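Ticket 164: Footwork timer app loses round settings after update
Opened by: Sewwandi Cassim
Product: Ultano round timer, tablet version
Status: Resolved, monitoring

Original report

We use Ultano to run the timing for our Filipino stick and knife classes. Since the June update, custom round sets no longer stay saved. I build a set with 12 rounds and a different rest between each, save it, close the app, and when I open it again every rest period is back to the default. The round lengths are kept. Only the rests are lost.

The random cue feature is also off. It is supposed to call a beep at an uneven interval so students react to it and can't guess it. After the update the beep comes at the same point every round. My senior students spotted this within one class and started moving before the cue, and that defeats the drill.

Tablet is a Texier, wall mounted, always on power. Sound goes out to a Jotano speaker over Bluetooth.

Reply from support

Thanks for the details. Please try the following and tell us the result of each step.

Turn off battery saving for the app. Save a new set under a new name, without editing an old one. Disconnect the speaker and run three rounds using the tablet sound only.

Please also tell us whether the sets were made before or after the update.

Update from Sewwandi Cassim

Battery saving was already off.

A new set under a new name keeps its rest periods. I closed the app and restarted the tablet twice, and they were still there. If I open one of my old sets and save it again, the rests are lost. All 22 of my old sets were made before the update.
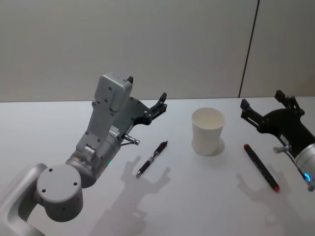
With the speaker disconnected the random cue works as it should. With the speaker connected, the cue goes back to the same point in each round. I tried a second speaker, an old Rustico, and got the same thing, so I don't think it is the Jotano.

Reply from support

That separates the two problems.

Rest periods: old sets are stored in the earlier format. The new version reads the round lengths from it but not the rests, and saving writes the defaults over them. Please don't save any more of the old sets. If you have not saved over them, the rest values are still in the file.

Random cue: with Bluetooth audio the app prepares the sound for each round ahead of time to avoid lag. It is using one random value for the whole session. Go to Settings, Audio, and turn off "Preload sounds." You may hear the beep slightly late.

Build 3 is now available and converts old sets when first opened.

Update from Sewwandi Cassim

Installed build 3. Nineteen of the old sets came back with the right rests. The other three I had already saved over, so I am entering those by hand from my class notes.

Preload is off. The cue is random again. There is a small delay on the beep — fine for footwork, a bit annoying for the disarm drills where both partners go on the signal. I will run a cable to the speaker for those. Would still like a proper fix.

Support note

Audio fault logged separately. Leaving this ticket open until the next build.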